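Ticket 609: Recoger la mesa, fallos en vasos y tarros
Estado: abierto
Prioridad: media (para mí alta, pero bueno)
Abierto por: Jirayu Pongsiri
Asignado a: Prasert Phuthong
Proyecto: Cleveo, tareas domésticas
Mes: febrero

Hola, Prasert. Te abro esto aparte porque el hilo anterior ya no había quien lo leyera (culpa mía, que fui pegando registros uno detrás de otro). Resumen para quien llegue nuevo: queremos que Cleveo recoja una mesa. Coger un tarro, dejarlo en su sitio, meter un vaso en un bol, ya está. Mi suegra me preguntó en Navidad si la máquina ya fregaba los platos y le dije que estábamos en ello. Pues seguimos en ello.

Lo que pasa: de 60 intentos con la política nueva, 10 acaban con la pinza cerrándose en el aire, al lado del objeto. Los otros fallos son variados y los dejo para otro ticket, que si no me lío. Los del aire me preocupan porque el sistema los da por buenos. Cierra, sube, se va tan contento al destino y abre. Nada.

Primero pensé en el tablero. Es de madera clara con acabado satinado y la luz del techo pega fuerte, así que a la altura de la muñeca hay zonas en las que la veta casi desaparece.
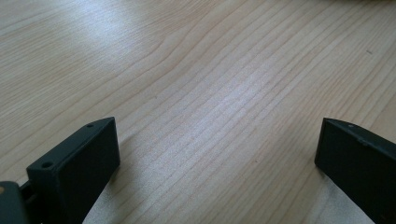 Vista de muñeca con la pinza abierta sobre el tablero; el reflejo cruza la veta.

Mi teoría era que el estimador de posición se agarraba al brillo como si fuera un borde. Bajé la exposición y repetí una tanda corta. Mejoró un pelín, pero tampoco para descorchar nada. Puse también un mantel mate que tenía Judeck en el armario y ahí sí que dejó de confundirse con el tablero, aunque los vasos los siguió fallando igual. O sea que el brillo molesta, pero no lo explica todo.

Comentario de Prasert Phuthong, 11:40
Lo del mantel no lo dejes puesto, por favor. En una casa de verdad habrá mesa brillante, mesa con migas y mesa con hule. ¿Has mirado las demostraciones en vez de la política? Sospecho que en las de tarro nos acercamos casi siempre desde el mismo lado. Y pregunta a Bastos, que ellos usan las mismas puntas en su línea de envasado.

Respuesta de Jirayu Pongsiri, 13:05
Mirado, y tienes bastante razón, qué rabia. Me he tragado las demostraciones a cámara rápida con el bocadillo en la mano. Cuando las hago yo, entro al tarro por la derecha porque soy diestro y me sale así, sin pensar. La mano izquierda espera abierta y casi no participa. Luego la política se encuentra un tarro que pide la pinza izquierda y se queda dudando, o manda la derecha dando un rodeo larguísimo por encima de la bandeja.
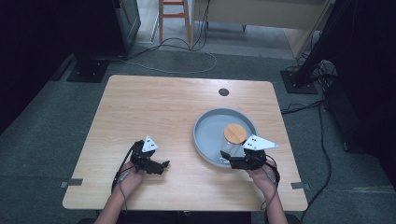

¿Se puede arreglar grabando más demostraciones con la izquierda, sin tocar el modelo?
En parte: equilibrar los lados debería reducir los rodeos, pero la pinza seguirá sin enterarse de que ha cerrado en vacío, y para eso hace falta comprobar la apertura final de los dedos.

He hablado también con la gente de Bastos. Me dicen que en su línea les va de maravilla, claro, porque allí todos los botes llegan de pie, en fila y a la misma distancia. Si alguien pone uno tumbado, paran y lo quita una persona. Me hizo gracia porque es justo lo que más vemos nosotros: cosas tumbadas, cosas dentro de otras cosas. Una cocina es bastante más puñetera que una fábrica, y cada vez que alguien me enseña un vídeo de una máquina doblando camisetas me dan ganas de preguntar cuántas veces lo intentaron antes.

Pruebas hechas hasta ahora:
Exposición más baja: mejora pequeña, la dejo puesta.
Mantel mate: retirado, como pediste.
Puntas de goma de Tandia: agarran mejor la madera y peor el cristal. Quitadas.
Recalibrar la apertura: hecho 2 veces, mismo resultado.
Comprobar la apertura al cerrar: pendiente, es lo que voy a hacer ahora.

Queda el tema de lo transparente dentro de los boles, que para mí es el hueso de verdad. Con un bol gris liso, el material transparente deja pasar el color del fondo y lo único que destaca es algún brillo en el contorno.

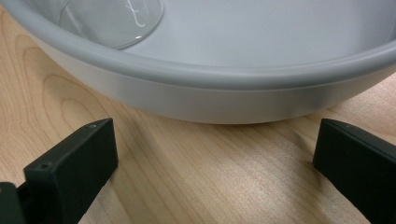
Así que la política tira hacia el borde del bol, que lo ve estupendamente, e intenta cogerlo entero con lo que haya dentro. Una persona haría eso mismo si quisiera llevárselo todo a la cocina de un viaje, ojo, y hasta le veo la lógica. El problema es que le hemos pedido el vaso. Yo probaría a separar las dos órdenes en las demostraciones, "lleva el bol" y "saca el vaso", porque ahora están las dos bajo "recoger" y así no hay quien aprenda.

Comentario de Prasert Phuthong, 16:20
De acuerdo con separar las órdenes. Empieza por la comprobación de apertura, que es barata, y si el cierre en vacío se detecta bien, que reintente una sola vez y luego pida ayuda. Prefiero que pida ayuda a que pasee el aire por la mesa. Las demostraciones de mano izquierda las grabo yo, que soy zurdo y por fin sirve para algo.

Respuesta de Jirayu Pongsiri, 16:35
¡Hecho! Me pongo con ello. Dejo el ticket abierto y subo los registros cuando termine la tanda.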